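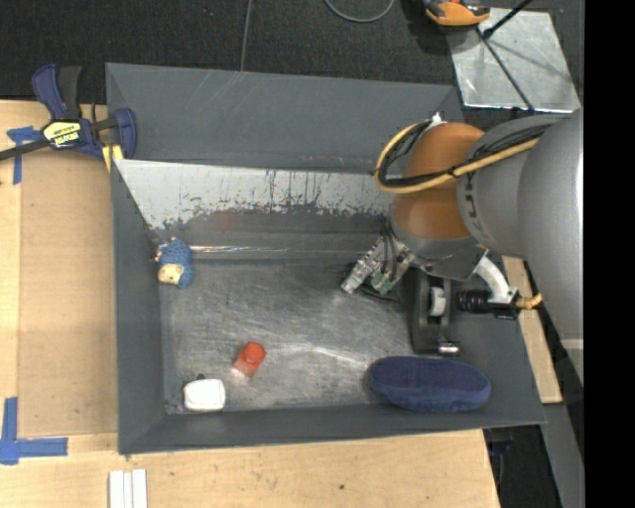
Figure 2. Arm over the metal bin, with objects in place.

Section 10: Running the bin demonstration for visitors

Use this section on open days at the Holloway site. One person runs the arm and a second talks to visitors.

1. Check that the bin is clamped to the table. Pull on the upper left edge. If it moves, tighten the clamp before you go on.

2. Line up the bin with the tan board on its left side. Do not peel up the blue tape marks on the table.

3. Place the objects in the bin by hand with the arm parked. Mix sizes, such as the small blue knitted toy and the long navy oval object. Leave space between them.

4. Look over the yellow and black cables at the wrist. They must be tied and free to move with the joint.

CAUTION: Keep hands out of the bin once the arm is enabled. Visitors stay behind the rope.

5. Load program 2664 and set the speed to 41 percent. Press Start.

6. Let the arm work for roughly 10 minutes, then park it and take questions.

Note: If a pick fails, let the arm try again. Press Stop before you reach in to move an object.

7. Write the start and stop times in the Kotham log. Report any faults to Adoración Ibarra by Thursday.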